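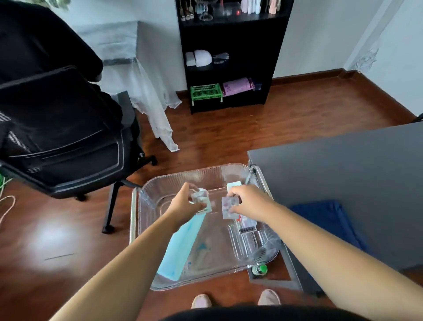
Katia Amato wrote in after last month's item to say that a clear bin is the worst thing you can buy for a small office, because you can see the whole mess through the side and it bothers you all day long. Her own bins are dark gray with lids, and she says she hasn't looked inside two of them in years and feels wonderful.

Well, Katia, I see your point and I'm still on team clear! I had the dark kind for a long time. Mine were Bultent bins, very handsome, stacked up to my hip, and I bought the same roll of tape four times because I couldn't tell it was already in the house. With a see-through bin I know what I've got before I've even bent down. Yes, it looks a little busy. So do I, most mornings.

So this month's item is the small stuff bin. By small stuff I mean everything that's too little for a shelf and too useful to throw out: the square plastic boxes, the flat packets, things still on their cards, little bottles with screw caps. Pretty much everyone who answered the October question has a pile like this somewhere near the desk, and several of you asked what order to put it all away in (I love that you think I have an order).

I do sort of have one, though. The long things go in first, and I lay them on a slant along one side. A long box never wants to sit straight in a rounded bin, and if you fight it you lose the whole middle. I let it stick up over the end if it has to. My sister can't stand that, she'd rather have two bins and a closed lid on each, but I've got one bin and I'm not buying another just so a box can lie flat.

Then anything on a card goes down the other side. I used to take everything off the cards to save room, and then I'd have a handful of loose bits and no idea what any of them were called when I needed more. Now the card stays until it's empty. Hard little containers go in the middle, where they hold the rest in place, and the floppy packets get tucked in last, standing up if they'll stand. If a packet has a pretty print on it I face it out — purely for me.

Bottles I keep out. I had a cap work loose once in the bottom of a Makus tub and I was peeling labels off each other for an entire evening. They ride on the cart next to the bin now, upright, where I can grab one without digging.

And please do this with the bin down low! For years I packed at the desk, with the chair in my way and my elbows up around my ears. Down low you can look straight in and get both hands to the bottom, one to hold things back and one to put things in. Push the chair off to the side first. I also like to have a cloth within reach, any old soft one, folded up on the desk, and I wipe each thing as it goes in. You'd be amazed at the dust on a packet that's been lying around since January.

Labels on the bin, yes or no? I go back and forth. Rahman, the stationery place by the post office, has a roll of 200 plain white ones that I've been using up for ages, and I put them on the little containers inside and leave the bin itself bare. Katia labels hers on all four sides and the lid, so she's got me beat there.

A few of you also wanted to know about the Zatidar swap shelf. It's still going, it's still in the back hallway, and right now it could use empty containers with lids that fit. Please try the lid before you leave it. I brought home 16 of them in the spring and could close nearly half.

Next time I want to do cords, so send me your worst cord drawer. The mailbox is the same as always, number 1042, or just stop me in the hall. And Katia, if you ever do open those two bins, I want to be told what was in there.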